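Changer de fournisseur d'accès quand on travaille chez soi

J'ai repoussé l'opération pendant presque deux ans. Mon ancien abonnement fonctionnait à peu près, sauf en fin d'après-midi, quand tout l'immeuble rentrait et que mes appels se mettaient à hacher. En juillet, après une réunion où je n'ai entendu qu'un mot sur trois, j'ai demandé la fibre chez Trutport.

La commande se fait en ligne et prend dix minutes. Ensuite il faut attendre le rendez-vous. Le premier technicien est venu à 8 h 30, a regardé le local au rez-de-chaussée et m'a annoncé que le boîtier de l'étage n'était pas raccordé. Il est reparti. J'ai appelé le syndic, qui m'a renvoyé vers l'opérateur de l'immeuble, qui m'a renvoyé vers Trutport. J'ai gardé une trace écrite de chaque appel, avec l'heure et le nom de la personne, et ça m'a servi par la suite.

Mon voisin du dessus, Rachid El Khatib, était passé par là avant moi. Il m'a conseillé de ne surtout pas résilier l'ancienne ligne avant d'avoir vu la nouvelle tourner plusieurs jours. Je comptais faire l'inverse pour économiser un mois. Je l'ai écouté, et j'ai bien fait : entre les deux rendez-vous il s'est passé trois semaines.

Au second passage, tout était réglé en une heure et demie. La fibre arrive dans l'entrée, à côté du compteur, et mon bureau est à l'autre bout de l'appartement. Là, deux possibilités : le wifi, ou un câble le long des plinthes. J'ai essayé le wifi d'abord. À côté de la box, je mesurais 600 mégabits. Dans le bureau, porte fermée, beaucoup moins, et surtout ça variait sans arrêt. J'ai fini par tirer un câble. Il m'a fallu une matinée, un rouleau d'adhésif double face et un trou dans une cloison - le seul moment pénible, à cause de la poussière. Maintenant j'ai 400 mégabits stables dans le bureau, avec un vieux switch Jorketano au milieu qui doit limiter un peu. Je le changerai peut-être.

Quelques remarques pour ceux qui s'y mettent :

Demandez au technicien où il compte poser la prise avant qu'il sorte la perceuse. Le mien voulait la mettre derrière un meuble.

Notez l'identifiant de raccordement si un logement voisin est déjà équipé. Cela fait gagner du temps au téléphone.

Pour la résiliation, j'ai envoyé un recommandé et rendu l'ancienne box en point relais. Gardez le reçu du dépôt. On m'a réclamé le matériel un mois plus tard, et une photo du reçu a suffi à clore le dossier.

Les appels ne coupent plus en fin de journée. Pour les sauvegardes, la différence est encore plus nette : je les lançais la nuit, je les lance maintenant pendant le déjeuner. Reste la facture, un peu plus élevée qu'avant. Le tarif augmente au bout d'un an, j'ai mis un rappel dans mon agenda pour comparer à ce moment-là.

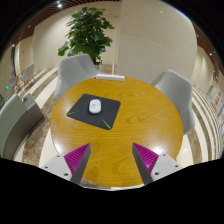 La souris et son tapis, sur la table ronde.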